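Clundov Residents' Board
Shared Kitchens > Tableware and Storage

Topic: Storage of shared bowls and plates, dining table in Nerance House

nerance_housing (Moderator)
Posted 10/10/2018
Residents are reminded that the tableware kept for common use in Nerance House must be returned to the dining table after washing, and put away from there by the resident on kitchen duty. Following the inventory in June, two matters require a decision. The first is whether bowls may be stored one inside another. The second is whether plates should be kept upright or flat. Comments are invited from all residents who use the kitchen on floor 2. Please cite notice 2831 in any written correspondence with the office.

gokska_east
The present arrangement is satisfactory for the plates. Standing them upright takes less space and allows a resident to remove one without lifting the others. I would ask only that the stack be kept away from the edge of the table, where it can be struck by a sleeve or a bag.

Hong
I must disagree with the previous post. Plates that lean without a rack will slide. The correct method is a flat stack, largest at the bottom, with a paper towel between any that have printed or painted decoration. I have no objection to upright storage if the office will purchase a rack.

gokska_east
A rack was requested last year and declined on grounds of cost. A flat stack of decorated plates has its own difficulty — the faces rub each time one is drawn out. Residents on our side have followed the upright method without complaint.

unit9_tenant
May I return to the question of the bowls. The white ones with the dark rim should not be nested while damp. They hold together and must be forced apart, and that is how rims are chipped. My proposal is that each bowl be set down separately on the cloth until fully dry and nested only after that.

nerance_housing (Moderator)
The proposal is noted. Residents should be aware that the striped tablecloth is also common property. If it is to serve as a drying surface, it will need to be laundered more often than the current schedule allows.

Hong
A dish towel laid over the cloth would resolve this. I would also request that the plate with the sun and the words "My only sunshine" remain with the common set. It was removed to a private room for most of the summer and was missed by several households.

unit9_tenant
I support the request regarding the plate. I do not support the towel, as it will be left in place wet and forgotten.
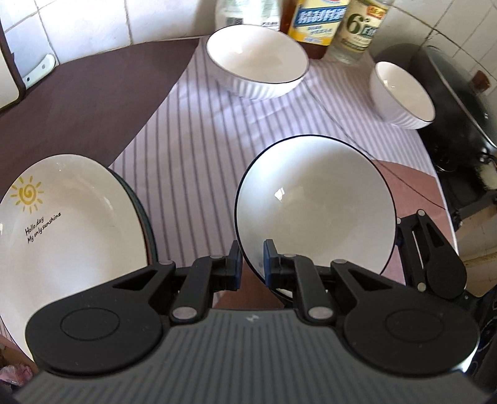

gokska_east
With respect to unit9_tenant, a towel left wet is a matter for the kitchen duty list and should not decide where the bowls are dried. I would accept separate drying for a trial period, provided the larger bowls are put away first so that the table is clear for the evening meal.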